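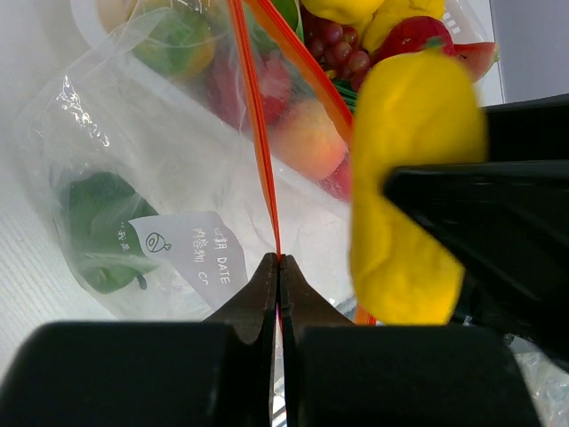
Clirkine Zip Bags, large, clear with coloured strip

Sold in packs of 18. Lurkbridge stock code CZ-L.

We were slow to put these on the site. Every supplier who comes through the door has a resealable bag that will change the way we store things, and most of them end up holding receipts in the back office. The Clirkine bag is a plastic bag with a zip along the top. It costs more than the ones in the supermarket, so the question is whether you get anything for the difference.

What you get is mainly the zip. The strip is coloured and you can find both halves of it without holding the bag up to the window, which matters more than it should when you are packing away a play kitchen at the end of the afternoon. The plastic is clear, so a child can see whether the strawberry is in there before tipping the lot on to the floor. They will still tip the lot on to the floor.

Size and what fits

The maker's leaflet says the large bag "holds a full play food set". We would ignore that. Play food sets come in every size going. Small pieces such as grapes, a strawberry or a slice of watermelon go in easily. Long soft shapes are more trouble, as they tend to lie across the opening and push the two strips apart. Put those in first, flat against the bottom, and leave a good hand's width empty at the top. If you have to lean on the bag to close it, use two bags.

Hard wooden food with square corners is not something we would put in these. A box is cheaper in the long run.

Closing it

Start at one end, pinch the two strips together and run your finger and thumb along to the other end. Go back over it once. The leaflet claims the zip "closes itself in one sweep" and we have not managed that with a bag that had anything in it. Small children can usually open the bag before they can close it. If you are buying these so that four-year-olds will tidy up alone, lower your hopes a little.

How long they last

Clinness, who make the bag, quote 840 openings. We asked how they arrived at the number and were sent the leaflet again. Our own trial was less grand. Bernadette Rosenthal took a pack home in August and used them for her grandchildren's toy fruit and veg, and by January 2025 she had thrown two away. Both had split down the side seam and the zips were still good. She thinks they were overfilled. We think she is probably right, but it does suggest the seam is the part to watch.

Cleaning

Wipe inside and out with a damp cloth and leave the bag open until it dries. Not for the dishwasher, whatever the picture on the packet seems to show. Crumbs in the groove will stop the zip meeting, and an old toothbrush gets them out.

Compared with the Piątek drawstring

We also sell the Piątek mesh bag, which has a drawstring and comes in packs of 16. It is tougher and easier for small hands. It also lets dust in, and little pieces work their way out of the neck. For anything smaller than a plum we would choose the Clirkine.

Please note

Plastic bags are a suffocation risk. Keep empty ones away from babies and young children, and put filled ones out of reach when no adult is in the room. The bags are not sold for real food.

Returns

Unopened packs can come back within 30 days. Opened packs only if the zip is faulty.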